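Open day at the Aerts repair and reuse hall

I went to the October open day at Aerts because the leaflet promised that 400 machines a month "get a second life" there, and I have read a lot of leaflets. The hall is a former carpet warehouse behind the bus depot. Doors opened at ten. By a quarter past, the free coffee was gone and the line for the tour went back to the bicycle racks.

Our guide was Jaqueline Carrillo, who runs intake. She was good company and answered most of what she was asked. The 400, she said, is the number of machines that come in. How many go out again? That depends on the season, and on what you call a machine. A monitor counts. So does a keyboard if it arrives in its own box. I wrote that down.

Intake is the impressive part. Cages on wheels, everything tagged, a scale built into the floor. The display over the door said 1,013, which I took for a running total of devices until a man in a Buvus fleece told me it was kilos, and from yesterday. After that came data wiping, done behind glass by two people who looked as if they wished we would move along. Aerts leases the wiping software from Cendeo and gives every donor a certificate. I asked to see one. It has a very nice border.

Then we got 30 minutes in a side room with Arnout Van Acker, who handles the school contracts. His slides had a lot of green arrows on them. He said a refurbished desktop from Aerts lasts "as long as a new one," and when a woman near the front asked how long that was, he said it varied. The warranty is 2 years on paper, with batteries, power supplies and "wear" left out. A teacher behind me said her school had bought a batch through Plerix, the reseller, and had been passed back and forth over three dead ones since spring. Van Acker gave her his card.

The shop at the exit was cheaper than I expected, I will grant them that, and the kid at the register talked one customer out of a laptop he didn't need. I would go back for the shop. I would leave my old desktop there too, though I'd pull the drive first, certificate or no certificate.
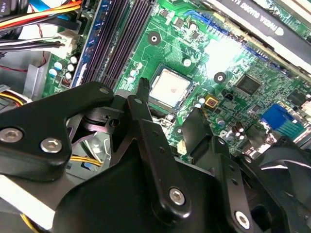
My own reason for going was the price of getting an old tower fixed. Aerts charges a flat fee for a checkup, and the sheet by the register lists "cleaning" without saying what gets cleaned. I'd want that in writing. With the heatsink off and the processor bare in its socket, even a faint brownish smudge on the metal is easy to spot, so a shop that charges for cleaning should be willing to say whether it goes that far. I asked at the desk and was told to send an email, which I have done.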